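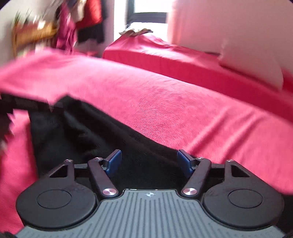

Pink fleece blanket with a piece of black fabric on top.

Ultton Regional invited the public in on Tuesday, December 19, 2023, to look at how the airport plans to keep running the next time its computers quit. I went because I was one of the people standing in line in July, when the check-in screens went blank and the gate agents wrote seat numbers on index cards.

The visit took two hours. We were split into groups at the ticketing hall and walked through 4 stops: the check-in counters, a baggage room, the operations desk, and a basement hallway with a window onto the server racks. Phones had to go in a locker before the basement. The window was tinted, and what I saw through it was a row of green lights. I can't tell you whether those lights mean anything.

The new backup system comes from a company called Wukero. According to the handout, it can take over the flight boards within 343 seconds of a failure. I asked how they got such an exact number. The guide said it came from a test. I asked how many tests. One, she said, done overnight with no flights on the board. She was polite about it, and I give her credit for answering, but an empty airport at two in the morning is a long way from the Friday I remember.

Baggage was the better stop. The sorting line there runs on software from Flilitix, and the crew showed us how they switch it off and route bags by printed tag. They clearly knew the job. A man pulled a binder off a shelf and read us the steps, and the pages were worn, so somebody has used them. The handout says the line moves 2000 bags on a normal day. By hand, the crew figured they could do some 300 before things back up. Nothing in the airport's printed plan mentions that gap.

At the operations desk we got slides. Dehghan, the consulting firm that reviewed the July outage, wrote a report that the airport says it is "still going over." I asked when we would get to read it. "Early next year" was the answer, and I was told the same thing in the fall, with a different season attached. We also didn't learn what the outage cost, or why it took officials until the second day to say the email was down too.

Coffee was free and the parking was not validated, despite what the flyer said. Bring cash for the short-term lot if you go to the next one. No date has been set, and sign-up is by phone only for now.

Contact the editor | Copyright 2023, all rights reserved | Back to top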